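Jerberg Gripper Trials: Desk Items

Wednesday, July 15, 2026
By Leonidas Karras

Hello, and thanks for stopping by! We put this set together to compare two sets of fingers, Hatia and Tistura, on ordinary desk things (pens, scissors, small bottles and so on). There are 2352 episodes, 704 of them with scissors, all recorded from the wrist camera.

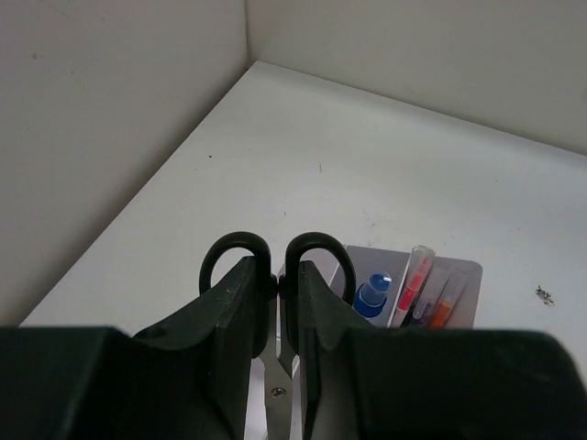
Wrist view, scissors held handles up, organizer tray behind.

Scissors gave us the most to argue over, so please read the grasp notes before you train on them! Episodes are labeled by finger set and by object, and a dropped item stays in with its own label. Controller logs are in the second folder, and yes, the timestamps there are in milliseconds.

Related
- Theodorakopoulos controller notes
- Wrist camera setup, June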